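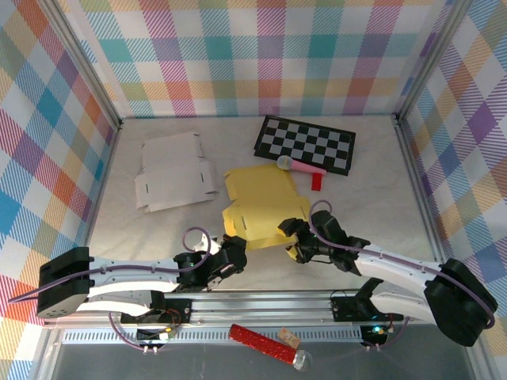 Tanari Home Notes, page 76

Folding flat-pack card boxes

Die-cut card boxes come flat, with the creases already pressed in and the slots already cut. They are cheap to store and quick to put up once you know the order of the folds. Most of the trouble people have with them comes from folding the wrong way, forcing a tab, or trying to do the whole thing in mid-air.

These notes cover the ordinary small box with a tuck-in lid, coloured on one side and white on the other. Long parcel boxes and anything that needs a stapler are on page 253.

The table

Work on a hard, smooth surface at a height where you can keep your elbows low. A kitchen worktop is fine. A tablecloth is not, as the card drags on it and the corners catch. Wipe the surface and let it dry before you put any card down. White card picks up grease and coffee rings very easily and they do not come off.

Keep the flat blanks to one side and the box you are folding in the middle. Leave a clear space on the other side for finished boxes. If you fold straight from the top of the pile you will end up leaning on the next one and putting a crease in it.

Scissors, tape and labels should be within reach but off the folding area.

Which side is out

Decide this before the first fold. On a coloured box the colour normally goes outside, so the blank starts with its white side facing up and every wall folds up towards you. If you like the plain look, some boxes can be folded the other way round. The creases are pressed for one direction, though, and card folded against them often cracks along the line. Try one and look at the corners before you do the rest.

Pre-creasing

Go along every crease once before you put anything together. Fold it over, run the side of your thumb or the back of a spoon along it, and open it out again. Do the long creases first and the small flaps last. On heavier corrugated card, hold a ruler along the line and fold up against it.

A blank that has been pre-creased will stand half up by itself. One that hasn't will keep trying to lie flat while you are holding three other parts of it.

Torn edges

Corrugated card has a printed or white paper face over a brown fluted middle. When a tab is pulled out by force the face goes first and the brown shows through. A small tear on an inside flap can be left alone. For a tear on an outside edge:

1. Press the flutes back into line with a fingertip.

2. Put a thin smear of PVA under the loose paper. Use a cocktail stick. Too much glue will make the card swell. 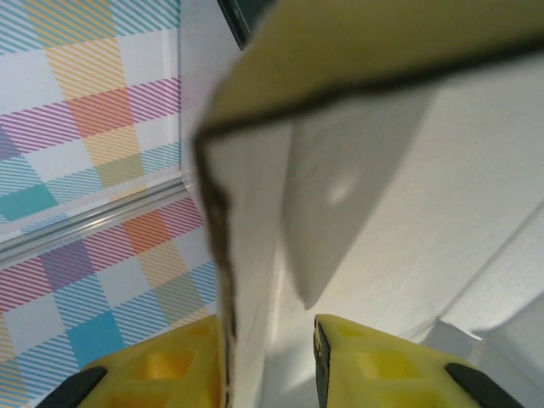

3. Press the paper down and hold it with a clothes peg for 30 minutes. Put a scrap of baking parchment under the peg so that it doesn't stick.

4. Trim any whiskers with small scissors. Pulling them off will start the tear again.

If the tear crosses a crease at a corner, put the box aside for something light. The corner won't take weight again.

Order of folds

Back wall first, then the two sides, then the front. The small corner flaps go inside the side walls on nearly all boxes of this type. If a flap ends up on the outside, undo that corner and start it again.

With double side walls, bring the outer wall up, tuck the corner flaps against it and roll the inner wall over the top. The little tabs on the bottom of the inner wall drop into the slots in the base. Line up both tabs before pushing either one. If they won't go in, the usual cause is a corner flap sitting proud. Take it out, press its crease again and put it back.

The lid comes last. Fold the side ears in, then the front lip, and slide the lip down inside the front wall. Do not push on the middle of the lid. Push at the two corners.

If you have a lot to do

Fold in stages. Pre-crease the whole batch, then put up all the sides, then do the lids just before the boxes are filled. Natnael Negussie wrote in from the Okeke bakery to say they put up 286 cake boxes this way on a Tuesday, before the shop opened, and that the change from doing them singly saved a good deal of time. They stack the half-made boxes inside each other, which keeps the sides upright.

Wash your hands between stages, and take off rings if you are working with white card. Dry fingertips slip on coated card. A rubber thimble of the sort sold for counting paper helps.

Tape or no tape

A box with slots and tabs needs no tape to hold its shape. It may need some if it is going in the post or will be carried by the lid. Run one strip from the lid down the front wall, and fold the last bit of the tape under itself so that it can be lifted again. Tape on the coloured side will usually take the surface with it when it comes off.

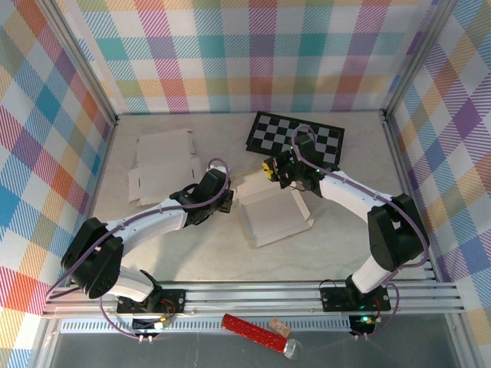

Page last changed: August

Storing the blanks

Keep them flat, in a dry cupboard, with a board or a heavy tray on top. Stood on end they bow, and a bowed blank gives a box that rocks. A garage or shed is usually too damp. Card that has taken up moisture feels limp and its tabs buckle when pushed. Bring it indoors for a day or two before you use it, spread out and away from the radiator.

Used boxes can go flat again. Undo the lid, lift the inner walls out of their slots by pressing the tabs from underneath, and open the corners one at a time. Stack them separately from the new ones and use them first.

Notes on boxes readers have asked about

Gekar small square: pre-crease twice. The lid lip is tight and is easier if you bend it slightly inwards before it goes in.

Ronex shallow tray with lid: the two short sides look alike, but only one has the deeper slot. Find that one first and put it on your left.

Plain white, no name: check the slots. They are sometimes not punched right through. Push the waste out with a pencil before folding, with the blank flat on the table.

Gift tags and tissue paper are on the next page.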